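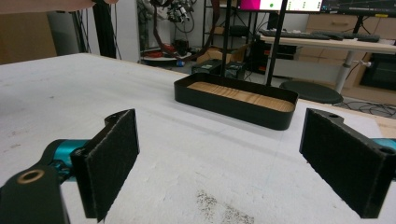 Slide 1. Fingers, felt pads, tray with a wooden base. White table top, scuffed.

Speaker notes: "What the Quote Leaves Out: Buying Kit for a Small Robotics Lab"
Vasanthi Venkataraman, 1 April 2020

Leave the slide up while people find the mute button. Yes, I know the date. The numbers are real, sadly.

Opening

Morning all. I was asked to talk about strategy for capital equipment. I have renamed it, as you see. I've been signing for equipment at Drerkau for long enough to have bought the wrong thing at most price levels, and I'd like you to have the benefit of that at no charge.

Start with the slide. Ask them: what on this table is going to cost you money next year? Give them a moment. Somebody always says the gripper. Fine, the gripper. Then point at the felt on the fingers. Then the lint on the felt. Then the table top with the grey smudges on it. Pads are consumables. Table surfaces are consumables if you drag things across them all day. Neither of them was a line in my first budget. My first budget had a line for "sundries" and I put 60 pounds in it, which covered sundries until the second week.

(If it's a quiet group, skip straight to the next bit. Don't wait for laughs on a video call.)

Slide 2. The three-column sheet

Show the blank sheet first, then the filled one.

Column one is what the supplier quotes. Column two is what you need before it will do anything. Column three is what you need to keep it doing anything. Most purchase requests that reach me have a beautiful column one, to the penny, and then a sort of hopeful silence.

Column two, read these out slowly: mounts, stands, cables of the right length, cables of the right length again when the first lot were measured in a straight line, a computer to run it, a monitor, a desk for the monitor, a seat for whoever has to look at the monitor. Go back to slide 1 here for a second. Look past the table, at the back. Shelving, cases, desk, two screens, a fair bit of cable on the floor. That is column two. Someone has to pay for it and someone has to find the floor for it.

Column three: pads, spare fingers, spare bushings, table covering, and hours. Put hours in. People hate putting hours in, as it makes the total look honest.

Slide 3. The Gekora story

Keep this short, I always go on.

We had two quotes for hand-held grippers. Byun were dearer. Gekora were cheaper by 845 pounds across the set, and I was very pleased with myself. I told people in corridors. The Gekora price did not include finger pads, and the pads were only sold in packs, and the packs were sold with a set of screws we already had. By March we had spent the saving and owned a great many screws. If anyone on the call would like screws, my address is on the last slide.

The point for the notes: neither firm misled us. The pads were on page 3 of the quote. I read page 1, where the total was.

Ask suppliers these, in writing, before you ask for a discount:
What wears out, and what does a spare cost on its own?
What is the smallest number I can order?
How long does a spare take to arrive?
Can my own people fit it, and with what tool?
If you stop making it, when will you tell me?

The last one gets some very long pauses.

Slide 4. Arms versus hand-held

Expect questions here. Half the group will be trying to decide whether to buy another arm or a few hand-held tools. My view, for what it's worth: work out who is going to use it and for how many hours before you compare prices. An arm that waits for one trained person is a costly coat stand. A hand-held tool that anyone can pick up is cheap until you count the people holding it, and then it turns into a staffing question and goes to a different meeting.

We ended up splitting the money. I'd do it again, though I'd put the order for the tools in first. The arm quote took so long to agree that the tools sat behind it in the queue doing no good to anyone.

Slide 5. Tables, trays and other things too dull to plan

I'm quite serious about this slide.

Buy the table before the robot. Decide its height, what it's topped with and how you'll replace that top. White shows every scuff, so people will complain about how it looks long before it stops being any use. Decide now who gets to say it's finished, or you'll be buying new tops to please visitors.

Trays and other props: allow 200 pounds a year and don't ask for a purchase order for each one. We used to. The form took longer to fill in than the tray took to use. Revside, across the yard from us, give each bench a small float and a tin for receipts, and I have shamelessly copied it.

Buy doubles of any prop you rely on. When the shop stops stocking your favourite tray you will spend an afternoon on the internet looking for its twin, at your hourly rate.

Slide 6. Timing

With things as they are, assume every delivery date is a polite guess. Split your list into what has to be on site before people are back in the building and what can come after. Anything heavy needs someone there to take it in, so check that first and place the order second. Don't pay early for storage you can't get to.

If your money has to be spent by year end, ring your finance office this week. Ring, don't email. Mine answered on the second try and was nicer about it than I deserved.

Slide 7. Questions

Likely ones:
Lease or buy? Buy anything with pads. Lease only if they'll swap a broken one and say so in the contract.
Second-hand? Yes for desks, shelving and monitors. Grippers only if you can handle one first.
Can they have the sheet? Yes, the blank one. The filled one has the screws on it.

Leave slide 7 up until the call closes. Address is bottom left.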